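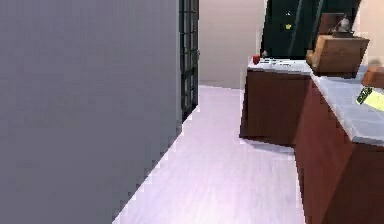 가정용 로봇의 시뮬레이션 검증 서비스를 도입하려는 기관은 계약에 앞서 그 서비스가 무엇을 보증하고 무엇을 보증하지 않는지를 분명히 해야 한다. 최근 시장에 나온 Dernura의 가상 주방 패키지 Pleltton은 이 질문을 검토하기에 적절한 사례이다. 제공사는 가상 주방 184종을 구독 방식으로 공급하며, 로봇의 주행과 물체 인식을 실제 설비 없이 시험할 수 있다고 설명한다. ㄱ자로 꺾인 조리대와 그 옆의 좁은 통로는 주행 시험의 조건으로서 타당하다. 반면 벽과 바닥이 만나는 선은 계단처럼 깨져 있고, 조리대 위의 검은 표시는 납작한 물건인지 인쇄된 선인지 판별하기 어렵다. 공간의 배치를 평가하는 자료와 사물의 식별을 평가하는 자료는 같은 기준으로 다룰 수 없다.

본 기고는 Pleltton의 가치를 부정하려는 것이 아니다. 연구 예산이 제한된 기관에 가상 환경은 현실적인 선택지이며, 충돌 위험이 있는 초기 시험을 가상 공간에서 수행하는 것은 안전 측면에서도 권장할 만하다. 계약 기간이 최장 24개월로 설정되어 있어 중장기 과제에 편입하기도 용이하다. 경쟁 서비스인 Onow가 장면의 수정을 별도 용역으로 분리한 데 비하여, Pleltton은 가구의 위치 변경을 기본 기능에 포함하였다. 이 점은 이용 기관의 부담을 줄이는 조치로 평가할 수 있다.

문제는 성능 보고의 방식에 있다. 제공사가 배포하는 평가서는 주행 성공률과 인식 성공률을 하나의 종합 점수로 합산한다. 벽과 통로의 형상만으로 수행할 수 있는 과제와, 작은 물체의 윤곽 및 표면 무늬를 읽어야 하는 과제가 같은 점수 안에서 상쇄되는 구조이다. 조달 담당자가 종합 점수만을 근거로 기종을 선정할 경우, 복도를 능숙하게 통과하지만 조리대 위의 컵을 구별하지 못하는 로봇이 높은 순위에 오를 수 있다. 공공 요양시설과 같이 물체의 오인이 이용자의 불편으로 직결되는 현장에서는 수용하기 어려운 결과이다.

이에 다음의 개선을 제안한다. 첫째, 제공사는 주행과 인식의 점수를 분리하여 공표하고, 각 장면의 렌더링 해상도와 질감 품질 등급을 함께 명시하여야 한다. 둘째, 도입 기관은 본계약 이전에 14일 이상의 시험 사용 기간을 확보하고, 자체적으로 선정한 실제 주방 2개소의 시험 결과와 가상 시험 결과를 대조하여야 한다. 대조 결과는 입찰 서류에 첨부하는 것이 바람직하다.

비용에 관한 우려도 있을 수 있다. 실제 공간에서의 대조 시험에는 인력과 장소가 필요하며, 소규모 기관이 이를 단독으로 부담하기는 쉽지 않다. 그러나 Aydoğan 시험센터의 공동 이용 제도와 같이 여러 기관이 설비를 나누어 쓰는 방안이 이미 운영되고 있다. 8월로 예정된 차기 사업 공고에 공동 시험 비용을 인정 항목으로 반영한다면 부담은 상당 부분 완화될 것이다.

가상 환경에서 얻은 점수는 그 환경이 재현한 범위 안에서만 효력을 가진다. 발주 기관은 해당 범위를 계약서의 별도 조항으로 규정하고, 장면이 갱신될 때마다 제공사가 변경 내역을 서면으로 통지하도록 요구하여야 한다.

2025-04-08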